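**Can anything do the breakfast dishes yet?**

**gumboot_722** wrote:

Monday, July 9, 2018

Serious question from someone who runs a small joinery shop and comes home to a full sink. We have a Rorkar panel saw at work that loads and cuts by itself all day. At home I've got a robot vac that gets stuck under the couch. Why is the house so far behind the shop floor? I'd pay good money for something that cleared the table.

**tealeaf41** wrote:

Your saw cuts flat sheets that arrive in the same spot every time. Your kitchen doesn't do that. I service packing lines and the arms on them are excellent until a carton turns up crushed, then someone has to walk over and sort it out. Now picture that with cereal bowls.

**Wattlebird** wrote:

I reckon that's too gloomy. The Saludo demo in March had an arm stacking cups out of a drying rack with no fencing around it. Slow, but it got there. Give it two years and you'll be able to buy one.

**tealeaf41** wrote:

Same cups, same rack, same bench, and they'd set the lighting. I'd want to see it in a rental kitchen with a toddler's leftovers on the floor. Two years is rubbish.

**Wattlebird** wrote:

You said much the same about robot mowers and I've had mine going since spring. It does the whole back lawn apart from the strip behind the shed.

**tealeaf41** wrote:

A mower doesn't have to pick anything up.

**gumboot_722** wrote:

What about the Utberg bench arm? The dealer quoted me $2157 for the base unit, gripper extra. I was thinking sanding blocks and drawer fronts to begin with, then maybe have a go with it at home on the weekend.

**tealeaf41** wrote:

Fine for drawer fronts if you build a jig. Check the payload with the gripper on, as the brochure figure is without it. I wouldn't bother bringing it home.

**coldchisel_n** wrote:

Cisis make a cheaper one but parts take forever. I waited most of a winter for a wrist joint. Go the Utberg.

**plankton** wrote:

Soft things are where I'd put the line at the moment. Rigid parts of a known size are close to solved, and you can buy that off the shelf if you've got the floor space. Food and cloth are another matter, as they bend or tear and no two are quite the same shape. Take a slice of bread on a round plate, with a gripper in each hand and one of them up against the side of the plate. You or I wouldn't think about it, but squeeze too hard and you've dented the bread, too soft and it slides off. So I'm with tealeaf on the timing, though I think Wattlebird is right that it'll come. gumboot, buy the arm for the shop and keep doing your own dishes for now. 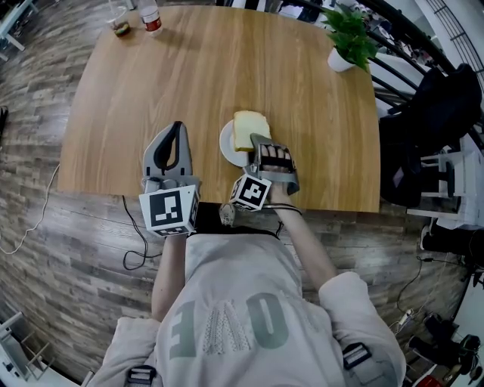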